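31 shares | 2 comments

The woman who writes the house rules at Moduvby would like it known that she did not want to write any. "I wanted a sheet of paper," she says. "One side. Now it has appendices."

The rules cover how people use hand-held grippers in their own homes, so that robots can later be taught from the recordings. The first draft, tried out in Layug in August, ran to three pages and was read, by her reckoning, by the person who typed it.

What survived? Chiefly the parts about pace. "Close the fingers slowly. Open them slowly. People hear 'robot' and start performing." Next comes cloth, on which she holds strong views. A folded towel is "a brick with manners". She prefers it crumpled, as cloth tends to be at home.

Tidying up beforehand is forbidden, a clause she fought for against a partner firm, Brirkedis, which had asked for clear surfaces. "I asked whose bedroom they had in mind. They went quiet – I assume they were picturing their own."

Privacy gets the firmest wording. Letters face down, family out of the room, and anyone may have a recording deleted without saying why. Bonside, which checks the work, wanted a form for that. She offered them a phone number.

Does anyone break the rules? "Constantly. Mostly the one about talking to the gripper." She has been asked to take it out, and is thinking it over.

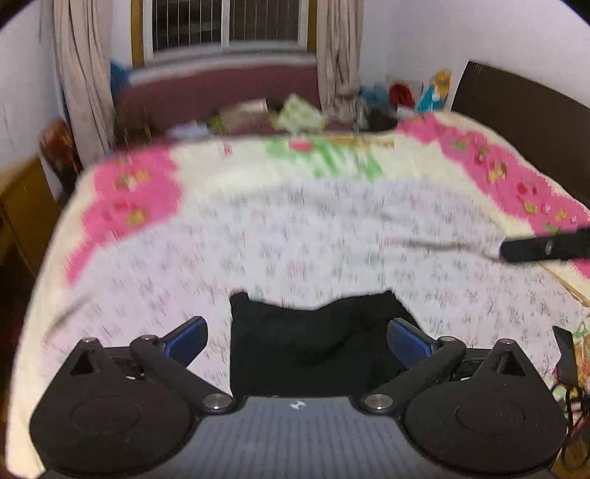
Black cloth on the bed, between the gripper's blue pads.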